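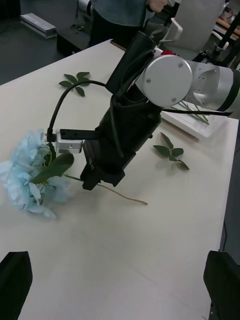

Why Are Some Hydrangeas Blue and Some Pink?

My nan's house in Pullton had a row of hydrangeas down the shady side, and when I was seven I was sure somebody had been out there with a paint tin. The ones near the gate were blue. The ones near the laundry wall were pink. And right in the middle was one bush that couldn't make up its mind and had gone a sort of purple, with a few blue heads and a few pink heads on the very same plant!

I asked Nan and she said, "It's the dirt, love." I thought she was pulling my leg. She wasn't, and I've been a bit mad about hydrangeas ever since.

First, what is a hydrangea?

It's a bush with big leaves and great fat round flower heads, the kind that look like a pom-pom or a swimming cap from the olden days. In most of Australia they flower in summer, so you'll often see them in a vase on the Christmas table. The ones I'm talking about mostly are called mopheads (that's a real name, gardeners use it all the time), and their wild relatives come from Japan.

You say it hi-DRAIN-juh. The first part of the word comes from the Greek for water, and the rest comes from a word for a pot or a jar. People say it's to do with the little seed pods, which are shaped like old water jugs. It's also a good way to remember that hydrangeas are very thirsty plants. On a hot afternoon they flop like wet socks, and then you give them a drink and by dinner time they've usually perked up again.

The petals that aren't petals

Okay, this is one of my favourite bits. Those pretty blue or pink parts look like petals, don't they? They're really sepals. On most flowers the sepals are the small green bits that wrap around the bud and keep it safe. If you look underneath a rose you'll find some. On a hydrangea, the sepals have grown big and colourful and they do the showing off. The true flower is the tiny bead in the middle of them, and it's so small that most people walk straight past it.

So a single mophead is a whole crowd of little flowers squashed together on one stalk. There's a flatter kind too, called a lacecap, with small bobbly flowers in the centre and a ring of showy ones around the outside. Bees much prefer a lacecap. There's more for them to eat.

Now, about that dirt

Soil can be acidic or alkaline, or somewhere in between. You already know what acidic tastes like if you've ever licked a lemon. Lemon juice is an acid and so is vinegar. Alkaline is the other end. Bicarb soda mixed in water is alkaline. (Please don't go tasting soil to find out which sort you've got. I tried it at Nan's and it just tastes like soil.)

Scientists measure this with something called the pH scale. Seven is in the middle, and we call that neutral. Numbers lower than seven are acidic and numbers higher than seven are alkaline.

Hydrangeas have a colouring in them called a pigment. Blue ones and pink ones have the same pigment! What makes the difference is a metal called aluminium, the same stuff that's in kitchen foil. There's aluminium in nearly all soil, in teeny bits far too small to see. When the soil is acidic, the aluminium can dissolve in the water, a bit like sugar going into tea. The roots drink it up, it travels all the way to the flower heads, and there it joins on to the pigment and turns it blue.

When the soil is alkaline, the aluminium stays locked up in the ground. The roots can't drink it, so the flowers stay pink.

And Nan's laundry wall? It was an old brick wall stuck together with mortar, and mortar has lime in it. Lime is alkaline. Every time it rained, a little bit of lime washed down into the garden bed, year after year. The bush in the middle was sitting half in one sort of soil and half in the other, with its roots poking out both ways. That's my theory, anyway, and Nan agreed with me.

What about the white ones?

White hydrangeas stay white, no matter what you do to the dirt. They don't have the pigment, so the aluminium has nothing to join on to. Some of them do go a bit pink or green as they get old, but that's just ageing, like bananas getting spots.

Can you change the colour yourself?

You can, but it's slow. You'll need a grown-up, a pink or blue hydrangea (ask at the nursery, some kinds change much more easily than others) and quite a lot of patience.

To go from pink to blue, gardeners use a powder or liquid called a blueing tonic. Let the grown-up do the mixing, and follow the packet. Start well before the flowers come, in autumn or winter. If you wait until the bush is already covered in pink, you've missed the bus until next year.

To go from blue to pink, they sprinkle garden lime. Again that's a grown-up job, as lime dust is nasty in your eyes.

Growing it in a pot is heaps easier. In the garden there's so much soil underneath that it keeps drifting back to how it was before. The clay hills out past Riltura are like that. My aunty there tried for years to get a pink one, and in the end she gave up and bought blue cushions to match.

A quick experiment for a rainy day

You can see a colour change in your own kitchen, and you don't have to wait for summer. Ask a grown-up to chop some red cabbage and pour hot water over it. Leave it until it's cool and the water has gone purple, then tip it into three clear glasses.

Leave the first glass alone. Put a squeeze of lemon in the second one. Stir half a teaspoon of bicarb into the third.

The lemon one goes pink and the bicarb one goes blue or even greenish. Did you notice something odd? It's backwards! In cabbage water acid makes pink, but in a hydrangea acidic soil makes blue. The cabbage is changing because of the acid itself, and the hydrangea needs its aluminium. It took me ages to get that straight in my head, so don't worry if you have to read it twice.

It does smell like old cabbage, by the way. Open a window.

One more thing before you go outside

Hydrangeas are poisonous if you eat them, and that goes for leaves, buds and flowers. They can make dogs and cats sick too. Touching is fine for most people, but wash your hands afterwards, and keep the bits you pick away from a puppy who chews things.

Next time you're walking home in summer, have a squiz over the fences and see which colour your street is growing. Mine is nearly all blue, except for number 13, where there's a lovely pink one right up against the concrete driveway.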